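Workshop Tips: Picking a Gripper for Your Bench Robot

By Wanda Wojcik | March
333 shares | 80 comments

I've spent most of the winter swapping grippers on and off a pair of little arms, and I'm having so much fun with it that I want to get my notes down while they're fresh. A lot of you have asked which fingers to buy first (hi, Marcus Haverford, I did read all your emails!), so let's start there.

Start with a plain parallel gripper. Two fingers, straight in, straight out. It'll pick up pliers, pens, clothespins, a folded dish towel if you pinch the fold. The Himwood fingers come with rubber pads already glued on and they hold a screwdriver beautifully. The Drovitz ones are bare metal and thinner, so they slide under a flat washer much better, but they'll skate right off anything glossy. A strip of bicycle inner tube fixes that. Cut it a hair wider than the finger and trim after the glue sets.

Try the room in simulation before you clear any furniture. Kenji Oyelaran talked me into this and now I do it every time. Put in the table, the doors, the floor, a few tools to grab, and then drive the arms and look at everything from the robot's own camera. You find out fast where a door swings into your elbow room!

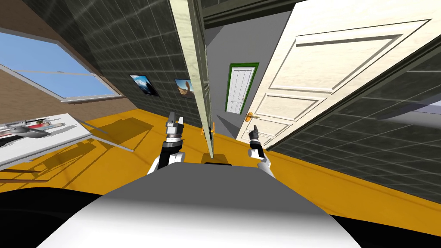
Simulated room with both grippers pointing up, tools on the table at left and the big white door open at right.

Door handles deserve their own test. A small knob and a lever handle want totally different grips, and a finger that's great on pliers can be hopeless on a knob. For levers I like to keep the fingers nearly closed and push down from on top. For knobs, open wide, come in square, squeeze, then turn the wrist slowly.

Check how your camera sits, too. Mine was mounted a few degrees off for weeks and I kept blaming the controller (sorry, Iwasaki). Put a level on the mount, tighten it, and put a dab of paint across the screw so you'll notice if it creeps.

Keep a grip log. Mine is a spiral notebook with the object, the finger type and the squeeze setting, and it's up to about 2,000 tries. Cauã Leite keeps his in a spreadsheet and can sort it, so he wins that one.

Next time: soft fingers, and what I've been doing with silicone caulk.

Questions? Write to Wanda at the Dendescombe workshop desk | Back to top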